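3.2 Storage of shared snacks

The Resley study considered how small shared goods are kept in staff rooms.

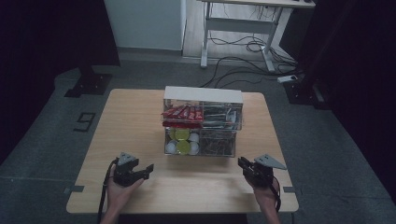

Figure 4. Two-tier organiser on the table.

Compartments were treated as the basic unit of storage. Each was coded by what it held and by how neatly it was filled. Red-wrapped snack bars, packed upright in the upper tier, were coded as ordered. Of 260 compartments coded, 100 held more than one kind of item.
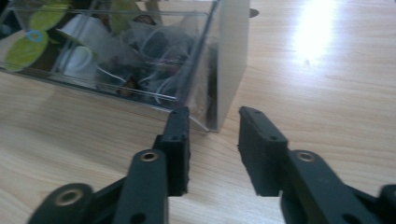
Mixed compartments were coded by their largest item, and clear walls were recorded separately from opaque ones.
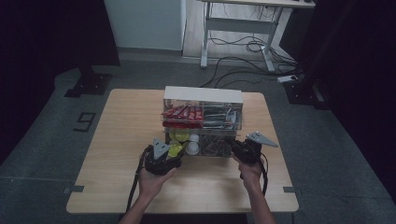 Yolanda Cuesta remarked that this rule understates disorder, as small items are the first to be put back in the wrong place. A second code for small items was therefore added before the Stalley round.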